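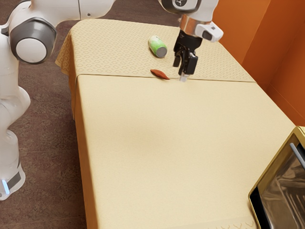
Clemley Residents Assoc. - minutes, 25 Oct 2026

Start 4 pm, community room. Quorum ok. Last minutes approved, one fix (Greker Lane, not Greker Road).

1. Money
Balance $3,912. Snow contract not paid yet. Urkard sent the quote again, same price as last winter. Approved. Sign before first frost if posible.

2. Parking on Granström Street
Long talk. Permit idea back on the table. 55 households answered the survey, most want permits evenings only. Two against any permits at all, want that noted. Noted. City wants a map of the spaces before they will talk to us. Map to be drawn by next meeting.

3. Shared kitchen
Oven and fridge both old. Replace or repair? Fridge first, all agreed. Oven can wait till January. Deep clean before the holiday dinner, sign-up sheet by the door. Please label food!! Unlabeled stuff gets tossed Fridays.

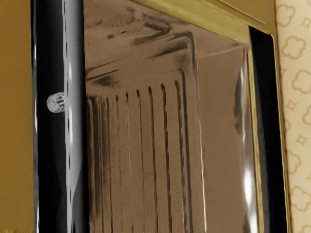
Brownish-bronze metal interior, close up.

4. Holiday dinner
Cap at 40 people same as before. Tickets or donation? Vote: donation. Potluck list goes out by email, need more mains and fewer desserts. Tables borrowed from the church, pickup still open.

5. Other
Streetlight out at Greker Lane corner, reported twice, report again. Leaf bags – pickup moved one week later, check teh city site. Dog waste bin full again.

Next meeting in January, date to follow. Closed early.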